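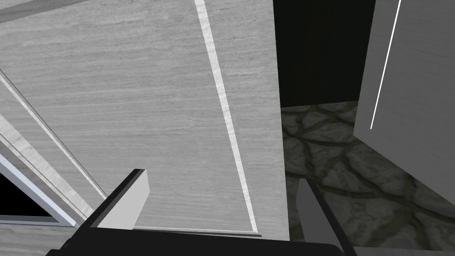 Does the cell take over the whole door-fitting step, or just the handling?

Just the handling. Hinge adjustment, final check and sign-off stay with the fitter on the bench, and the job sheet still carries the fitter's initials.

Search this notebook
Enter keywords
Go
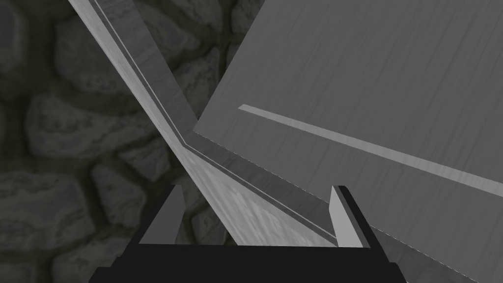

Entry by Dayana Pacheco, bench side, Wemach fitting shop. Read and initialed: M. Chávez

May, continued from the previous entry.

Worked through the door-handling sequence in simulation again before the Olteck arm goes on shift. Gray wood-grain panels, stone floor and wall texture left as they were in the loaded file. The renders are for checking approach only. Surface friction in the model is a guess and should not be quoted to anyone.

Approach with the fingers spread wide is what we want on the large panels. A narrow approach saves a little travel but leaves no margin if the panel is not where the model says it is. Kept wide. The light stripes on the panels are a useful visual reference for angle when reading the gripper view. Melquiades wants a line like that on the real fixtures. Tape would do.

Open point from the morning: an angled panel close to a long member. In the gripper view the panel corner comes very near the bend in the beam, and I can't tell clearance from that view alone. Need the side view or the distance readout before approving the path. Do not approve from the gripper view.

Work content. Under the current routing one fitter lifts, holds and hangs, and a second fitter steadies. With the cell running, the second position goes away on large doors. Multau's proposal lists this as a saving of one person. It is not one person. The second fitter also does hinge prep, sorts rejects and covers breaks. I went through the task list with Melquiades and we moved hinge prep to a separate bench, 3 m from the cell, outside the guarding. Rejects still have no owner. Written on the board as open.

Batch used for the estimate: 378 doors, the Park order. Handling time per door comes down on paper. Checking time goes up, as the fitter now receives a door he has not had his hands on. Two of the older fitters raised this separately. They find a twisted panel by the feel of it on the lift, well before it reaches the frame. The gripper reports force but no one has set a threshold for twist, and the vendor default is for cartons.

Proposed: flat-table check ahead of the cell, 12 doors from each pallet, done by hand. Adds a step. Melquiades agrees for the first month, after which we look at the reject log and decide.

Training. Everyone on the bench gets the stop, reset and re-home procedure, including nights. Multau quoted for 2 operators. Not enough – if both are out, the cell sits idle and the doors come back to the bench with one fitter on it. Asked for a revised quote.

Pay grade for the people running the cell is not settled. Out of scope for this notebook but it comes up each time I am on the floor, so noting it.

To do:
- side view for the angled panel path
- force threshold for twist, measured on scrap panels
- owner for rejects
- tape line on fixture, try white first
- move the reset card to where it can be read from outside the guarding

Melquiades has the revised task list. Old one is still pinned up by the saw and needs to come down.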